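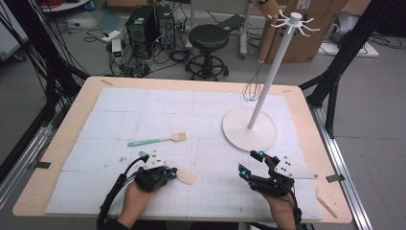 26/12/2020
Zuzana Sokol

Saturday session for the student project, Bereket and me. The task is still the kitchen one: hang the tools on the white stand and take them off again, spatula and whisk, with both gloves on.

Bereket wants a slower pace from everyone. I agree, because in the last log the finger data jumps each time somebody hurries to the hook. After cleaning we have 437 takes, and 98 more are waiting for Najwa to check.

Calibration of the right glove must be repeated before each new person – I forgot it once and lost the whole set.

To do: ask Tươi if the Duan script can read the new file names. Write the start position of the stand in the protocol. Bilal needs the numbers for his February talk, so please do not rename folders before that.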